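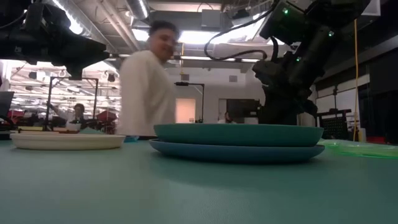 Search Dradum Kids Enter a word

How does a vaccine teach your body?

Your blood is full of tiny germ fighters called white blood cells, and they have amazing memories! A vaccine shows them a harmless bit of a germ, so they can practice.
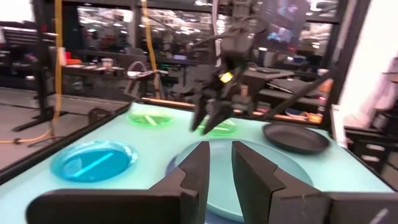
Then, if the real germ sneaks in, they spot it fast and get to work. Some vaccines need 2 doses, a bit like studying twice before a spelling test. Your arm may feel sore afterward, and it soon passes.

Last updated: February 2019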